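Gripper drops small gears partway through the move, pads leaving black crumbs

Asked in: Grippers and End Effectors
Viewed 800 times
Tags: gripper, dropped part, pads, grip force

I run a small cell at a shop that packs gear kits. The arm picks steel spur gears one at a time off a cloth-covered table and sets them on the pins of a tray. The gripper is a two-finger Forkance with the soft red fingers, and the black grit pads are the ones that came with it. The controller is a Staniforth. It ran fine from spring until October without much attention from me.

Two weeks ago it started dropping parts. It closes, lifts, starts the swing toward the tray, and somewhere in the swing the gear rolls out of the fingers. Sometimes it lands back on the table. Yesterday one came out near the end of the swing, where the arm is moving fastest, and it hit the inside of the guard hard enough to leave a mark. I stopped the cell after that and it has been off since.

What makes this worse is that the controller doesn't know. The "part present" signal stays on the whole way, the arm goes to the tray, opens over an empty pin, and comes back for the next one. There is no fault in the log. I only find out when somebody counts a short kit.

What I have tried so far:

Raised the grip force from 20 N to 22 N. It dropped less for one shift, then went back to the same.
Wiped the pads with a dry rag. Black grit comes off on the rag every time.
Re-taught the pick position. No change that I could see.
Swapped in a different batch of gears. Same thing.

I took a picture from the wrist camera at the pick point with the fingers closed. 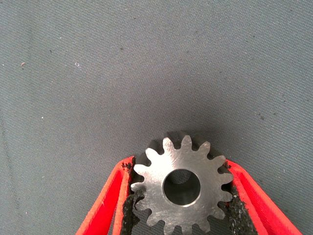 Wrist camera view, fingers closed on a gear. Grip force at 22 N.

The pads look rough to me but they were always rough, so I can't tell if this is wear or normal. Is this a pad problem, a force problem, or something in the controller? And should I be able to trust the part present signal at all? We have a Jevwood tray order to finish and I would like to run the cell again, but I don't want gears flying around.

Edit: somebody asked in a comment. The gripper is electric, no air. The part present signal is the one built into the gripper. There is no separate sensor anywhere in the cell.

3 Answers

Accepted answer
Score 22

I think you have two separate problems and you should fix both before you run it.

The first is the pads. There are loose black particles on top of the left pad and light crumbs along the upper end of the right one. A coarse surface is normal on those. Material coming away from it isn't, and you say your rag picks up more each time. Once the grit lets go, the gear teeth are riding on loose stuff. Raising the force can hide that for a while, and it also chews up the pad faster, which would match the one good shift you got.

Replace both pads together. If you change one side only, the new pad bites and the old one slips, and the gear turns in the fingers. Clean the bare finger with alcohol first, let it dry, press the new pad on and leave it overnight before you lift anything. Put the force back to whatever it was when the cell was running well.

Then look at where you are holding the part. The fingers make a V that is narrow at the gear and opens out below it in your picture, so the gear is wedged up at the narrow point. I would want it farther down between the pads, with more pad past it on the tip side. You said you re-taught the pick, but if you taught it to the same spot you would get the same grip. Try moving it 2 mm at a time toward the palm and do a slow lift after each change. Watch your clearance to the table while you do this.

The second problem is the signal. On most electric grippers of this type, part present only means the fingers stopped before reaching the fully closed position. Soft fingers can bunch up against each other and stop early with nothing in them. Some controllers also latch the signal at the pick and never look again until the open command. Either one would give you what you describe. To find out which, close the gripper on nothing, at low speed, and watch the signal. If it comes on, your closed threshold is set too loose. If it stays off, suspect the latch.

Whichever it is, add a check at the end of the swing, before the place move. If there is no part, stop and raise a fault. Do not let it go back for another one.

On safety: a steel gear that comes out mid-swing is a thrown object. Keep the guard shut, cut the speed on the swing until you have run a full shift without a drop, and have somebody look at that mark on the guard. If it is polycarbonate and the mark is a crack, the panel needs to be replaced.

Comments on this answer:

Closed it on nothing this morning and the signal came on, so it's the threshold. Pads are ordered. The mark on the guard is a dent in the frame, the panel is OK.

Good. Write down the finger position with a gear in and with no gear, and set the threshold between the two. Do it again after the new pads go on, they will be thicker than what you have now.

Answer 2
Score 2

We had the same thing on an Ara arm and it was oil. The gears came from the supplier with a film on them that you could barely feel. We put them through a parts washer and it stopped. Might be worth wiping one down and trying it before you buy anything.

Comments on this answer:

I tried a second batch and it did the same, but both came from the same supplier so I guess that doesn't rule it out. Will wipe some.

Some oils will soften the adhesive on those pads too, so check that even if the new pads seem to fix it.

Answer 3
Score 0

Just turn the force all the way up. They are steel gears, you won't hurt them.

Comments on this answer:

The gears will survive it. The fingers won't. We split one on the inner fold doing this and had to wait for a replacement.

Also doesn't do anything about the arm carrying on after it has dropped the part.

Update from the original poster

New pads are on, both sides. Pick point moved toward the palm by two steps, so 4 mm total. Force is back at 20 N. Threshold reset and the check before the place move is in. I tested the check by closing on nothing and it faulted the way it should.

I wiped down a handful of gears and there was a little oil on the rag, so I've asked the supplier about it. No answer yet. Running at reduced speed for now with the guard shut. One fault this afternoon and it stopped where it was supposed to, with the gear on the table under the pick point. I haven't worked out why it dropped that one.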